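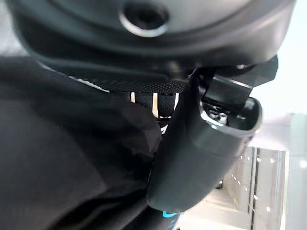
Watov, a textile rental company that supplies workwear and towels to clinics and small offices, has moved part of its garment sorting to a humanoid robot built by Grundbridge. The unit picks items one at a time out of a basket and transfers them between hands for sorting. It has been in use at the Watov site since March.

The robot has two arms, each with a five-digit hand, and uses small cameras near the wrists for close work. Control software comes from Vastach, which also handles updates. Watov did not disclose the price of the system. The lease runs for 3 years and covers parts and service.

Fabric remains a difficult material for automated handling. A garment has no fixed shape, and the software must find a point to grip on each pickup. Dark items are the slowest, according to Watov, as folds in black cloth show little contrast to a camera. The robot is set to make three attempts at an item. If all three fail, it leaves the piece for a person and moves on to the next.

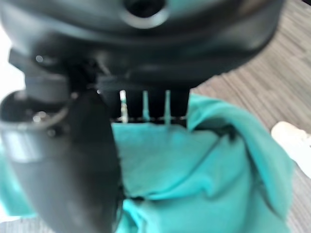
The work was previously done by hand in four-hour blocks. Under the new schedule, staff sort by hand for one hour per shift and spend the remaining time on inspection, mending and order packing. The robot is assigned 200 garments per shift. Loads with heavy soiling, and anything returned in a sealed bag, still go directly to trained staff and do not enter the robot's queue.

The sorting group has 13 employees. None of the positions has been cut, Watov said, although one opening was left unfilled after a transfer to the delivery side. Hourly rates are unchanged. Employees who take the operator course receive a supplement for the shifts on which they run the robot.

Gülizar Türkmen, shift lead for sorting, said the main change is in how the day is planned. "Before, I put people where the baskets were. Now I check the reject pile first and plan from that," she said. She added that mending had been behind for most of last year and is now current, but that the inspection tables were not set up for full shifts and need to be raised.

Operators complete 30 hours of training before working alone with the unit. The course covers the stop procedure, hand checks at the start of each shift, and the error log.

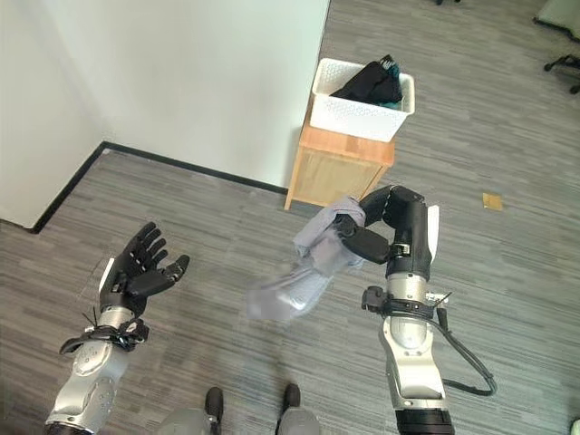
Who is responsible when the robot sorts a garment into the wrong group?

The operator on shift logs the error and moves the garment, and Vastach reviews the log. Sorting errors made by the robot are not counted in an employee's performance record.

A second unit is under review for the Şimşekoğlu site, where sorting is still done entirely by hand. Watov has not set a date for a decision.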